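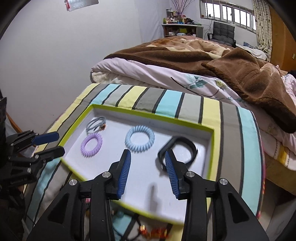 Atelier partagé Benden, fin août, 8 h du matin. Le café coule, l'imprimante tourne déjà. La pince s'appelle Lungu – deuxième version. « La première serrait trop fort, poubelle. » Les patins bleus, nervurés ? Refaits 13 fois. « Trop mous, trop durs, décolés... » Budget : un peu plus de 40 euros, vis comprises.

Le plus dur à saisir ? « Les petits trucs en spirale, les élastiques à cheveux. Ça roule, ça s'accroche. » Prochaine étape, le poignet. « On verra, j'ai pas encore les piéces. »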